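Student Project Report: Lost Grip Fault in a Two-Finger Gripper for Soft Household Objects

Project name: Zotura
Course: Applied Robotics Project, Henriques Technical College

1. Purpose of the project

Our group had the task to record demonstrations of picking and placing soft objects with hand-held grippers, and to use these recordings for a small robot arm in the college laboratory. The objects were towels, plush toys and other things which people have at home. We planned to deliver one clean set of recordings and a short evaluation. This report is mainly about the fault which we found in March, because it took more of our time than the evaluation.

2. Setup and method

The recordings were made at a table with a cloth on it. For one recording, the operator closes the gripper on the object, lifts it, moves it to another place on the table and opens the gripper. The opening of the fingers is measured by an encoder and written to a log file by the Skindum software, which our college uses for all gripper projects. We made 889 recordings in total. The towel was the most difficult object for us, as its thickness is different at every point where the fingers can take it.

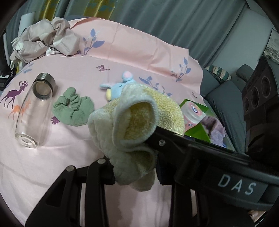

3. Description of the fault

When we replayed the recordings on the arm, the arm sometimes opened its fingers in the middle of the movement and the object fell down. At first we believed that the motor of the arm was too weak. We changed the power supply and repeated the test, but the result was the same.

Then we looked in the log files. In 17 recordings the opening value jumped from almost closed to fully open and came back after a very short time. The operators had kept their fingers closed at these moments, so the jump was only in the data. The arm followed the wrong value exactly, as it was programmed to do.

4. Search for the cause

We checked the following points in this order:

The cable between the encoder and the recording unit. We moved it by hand during a test and did not see any jump.

The clock of the recording unit. It was correct.

The screw that holds the encoder magnet. On one gripper it was loose. When the fingers were pressed against a thick object, the magnet could turn a little on its shaft, and the encoder passed over its zero point. The value after zero is 335, which the software understands as fully open.

The third point explained all the jumps. They were all recorded with the same gripper, and most of them with a plush toy or the towel. Hard objects did not push the fingers apart in the same way.

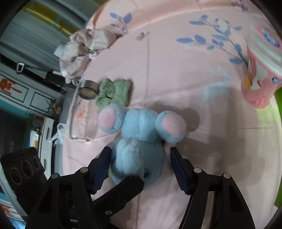 Why was the fault not found during recording?
The Skindum screen shows the finger opening as an average value, and a short jump disappears in the average. We only looked at this screen and did not open the raw log until the arm had already dropped objects.

5. Safety

On one replay the arm dropped the object and then closed its fingers very fast, while a student had a hand near them to take the object away. The student was not hurt. After this we stopped all replays for 6 days and wrote a new rule with the laboratory: hands stay outside the marked area until the arm is switched off.

6. Repair and result

We fixed the screw with thread glue from Suklow and moved the zero point of the encoder to a position which the fingers cannot reach. We also added a check to the software that refuses a file if the opening value changes faster than a hand can move. The 17 bad recordings were removed from the set and were not repaired.

After the repair we replayed the towel and plush toy recordings again, and the arm did not open its fingers too early. We did not test how long the glue will hold. The next group should check the screw before every recording session and write the result in the laboratory book.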